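Search this site

Sun 11 November
Posted by Asmaa Ouazzani

Came in for two hours and stayed for five, which is what happens when I tell myself I'm only going to look at the drinks table. The tea was the thing today. Rachid has been saying for weeks that the second cup always tastes weaker than the first and I wanted to see if he was right or just fussy (he is also fussy).

Used the Wovier black tea, the loose one in the big bag, 900 ml of water to a batch, steeped four minutes. Ran four batches and rinsed everything in between. The first two I poured straight through, the third I left standing in the drum for a while before pouring, and the fourth I stirred first with the long spoon. Stirring wins by a mile! The third was bitter on the tongue and I ended up tipping most of it down the sink. So Rachid is half right - the cups do come out different, but it's the standing that does it and he has been blaming the tea.

The other thing I wanted to sort out was where the glass should sit. If the spout is just inside the rim you get almost no splash. Lower the glass even a little and it spits on the tray, and then the tray needs wiping again, and that tray shows every single drop. 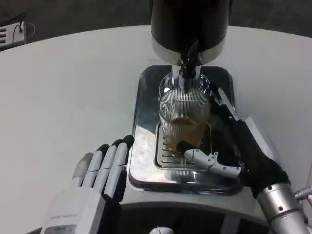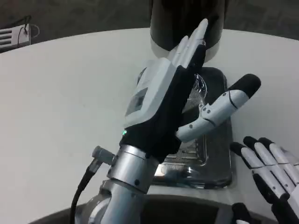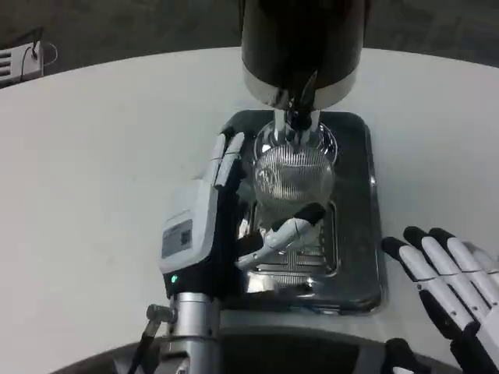

Drinks table

I do like the ribbed glass for this. Mostafa wanted the plain ones from Bristeck but they're slippery when you've just rinsed them, and tea looks so much nicer through the ribs. He can have plain ones for water if he wants them.

The grate lifts out, for anyone who didn't know (I didn't, until April). Please take it out when you clean! Tea gets down between the bars and dries there and then it's a toothbrush job. I did it today with hot water and a drop of dish soap, dried it with the blue cloth, and put it back. Don't use the scrubby side of the sponge on the tray. Somebody has been, and I have my suspicions, Ehab.

The round table is staying where it is for now. Rodrigo would like it nearer the sink and I see his point, but carrying it means clearing everything off and I wasn't doing that on my own on a Sunday.

Still to do: try the same tea at five minutes, stirred. Try it with less leaf too, I was heavy-handed in batch two and didn't weigh it, so take that one with a pinch of salt. We need more filters, there are 9 left in the box. Also a new blue cloth - this one has had it.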